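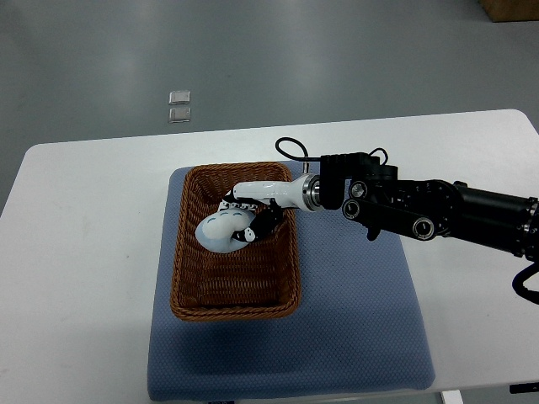
Returning a wholesale order of woven baskets after the inspection window

Posted by Postlow Purchasing, in Retail and Small Business Supply

Our office buys display goods for a group of gift shops. In July we received 100 wicker bread baskets from a supplier, Galtov. The cartons were placed in storage upon delivery and were not opened until the shops requested them. At that point, staff found that the rims on a number of the baskets had split and that the finish did not match the approved sample.

The supplier's terms allow 5 business days for inspection. That period had ended. The terms also refer to "concealed defects" but do not define the phrase or state a deadline for reporting them. Galtov has offered a credit of 60 percent on the damaged pieces only, to be applied to a future order. We do not plan to place a future order.

Are we required to accept the credit, and does the difference in color count as a defect? The invoice has not yet been paid in full.

Ung Trade Services

The answer depends on the written terms and on the state whose law governs the contract. The following points are general information and should not be taken as legal advice.

An inspection period in a supplier's terms is often enforceable between businesses if it is reasonable for the type of goods. A split rim would normally be found by opening a carton, and the supplier is likely to argue that it was not concealed. The reference to concealed defects may still help you if the splitting developed in storage as a result of poor drying or weak material. Keep several of the affected baskets, along with their cartons and packing slips, and record where they were stored. Wicker kept next to a heater or in a very dry room can crack, and you should expect to be asked about this.

The color is a separate matter. If the order was placed on the basis of an approved sample, the goods are generally expected to match it. Check whether the purchase order mentions the sample. Many suppliers of natural fiber goods include a clause allowing for variation in shade, and such a clause would weaken your position.

You are not obliged to accept a credit simply because it has been offered. Reply in writing, state the remedy you are requesting, and pay any portion of the invoice that is not in dispute.

Clurkel

Our shop had a similar problem with seagrass trays. We asked for a refund and received 75 percent after two letters. The supplier did not want the trays back. Telephone calls were of no use.

Postlow Purchasing

Thank you. The purchase order does cite the sample by number. A letter will be sent to the supplier, and the stockroom has been asked to set the cartons aside.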